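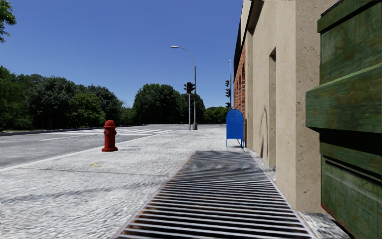 3.2 Gathering the driving examples

Earlier work on pavement navigation tends to report the size of the training set and little else. We are doubtful that size tells the reader much. The Stestness collection used by Gunawardena and others is large, yet most of its runs follow a straight line along open paving, and a policy that had learned only to hold its heading would score well on it. Before trusting any figure of our own, we wanted to know what the examples contained.

All our runs were driven by hand in the Wiritz simulator, on a single street-corner map. An operator steered from the robot's forward view with a gamepad, and view and command were logged together. We kept 173 runs out of 200. The rest were dropped when the operator lost the connection or gave up before reaching the goal. Dropping them is common practice, but it removes the hard cases as well as the broken ones, and we have not found a clean way to tell the two apart.
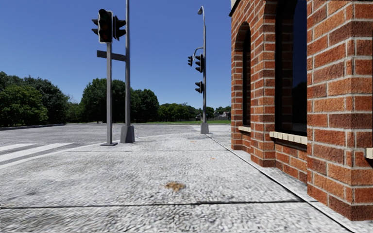

A stretch with a building on one side and poles near the corner offers few real decisions. The operator can go straight for several seconds, and each of those seconds adds more frames to the set that say the same thing. We therefore thinned the straight sections, keeping one frame in 16 wherever the steering command stayed near zero. This helped in validation, though less than we had hoped, and we would not claim that the thinning rule carries over to other maps.

A second worry is the rendering. Brick, paving and sky look much alike from one run to the next, and the light hardly changes. A network may well pick up a mark on the concrete as a landmark and steer by it. Drakos raised this point about the Emton maps and was largely ignored.
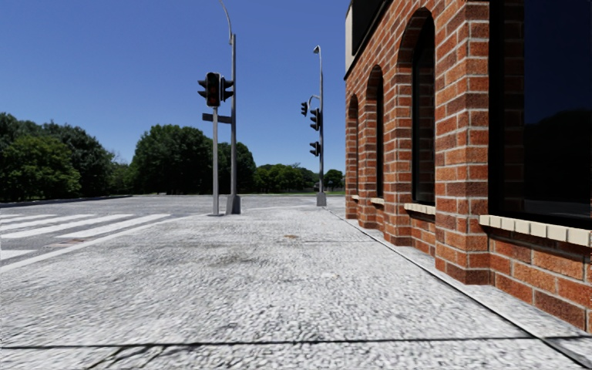 Figure 3. Simulated forward view along the pavement, with arched windows to the right and a zebra crossing to the left.

To test for this, we retrained with the ground texture swapped at random in 50 runs. Success on the original map fell slightly – a sign, in our reading, that some of the earlier score came from memory of the place. We report both versions in Section 4 and ask that the lower one be quoted.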